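Pens keep drying out or leaking when kept in a cup – tip up or tip down?
Posted in Desk and Office, Tuesday, September 17, 2024

Ridano
I keep my writing things in a plain cup on a white table near the wall. Some of them stop writing after few weeks, and I don't know if I store them wrong.
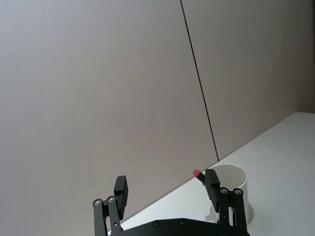
My question is mostly about the direction. I have ballpoints and also markers, and until now I put everything in the same way without thinking. The cup has straight sides and I like it, so I don't want to buy a tray if a cup like the white one here is good enough. In July I paid 243 for a box of new pens, so I would like to keep them longer.

There is also the click pen, which I often leave lying next to the cup.
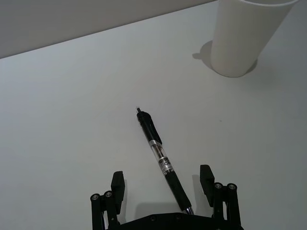
Click pen with the rubber grip, some way from the cup.

Should this one stand too, or is lying better? And what about the marker, can it stay upright all the time?
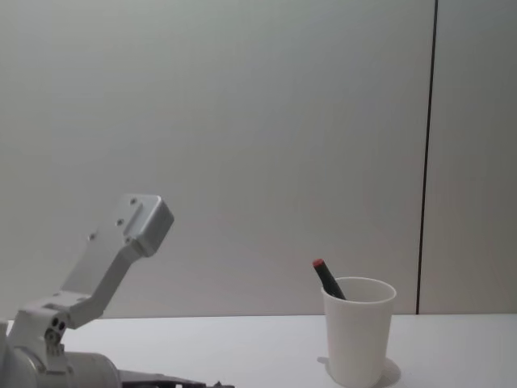 Filtemero
For markers, lying flat is the safest, then the ink stays even on both sides. If you must use a cup, put them cap down. A ballpoint is less sensitive – close the click first and then tip down is fine. Put a folded piece of paper in the bottom of the cup, it will catch small leaks.

Nông
Mine are tip up for years and no problem. Maybe your pens are just cheap.

Cultivby
I agree with Filtemero about the markers. Please also check the sun. My table was beside a window and the markers dried much faster there. Before you throw one away, close the cap well and leave it flat for one night, then try again on scrap paper.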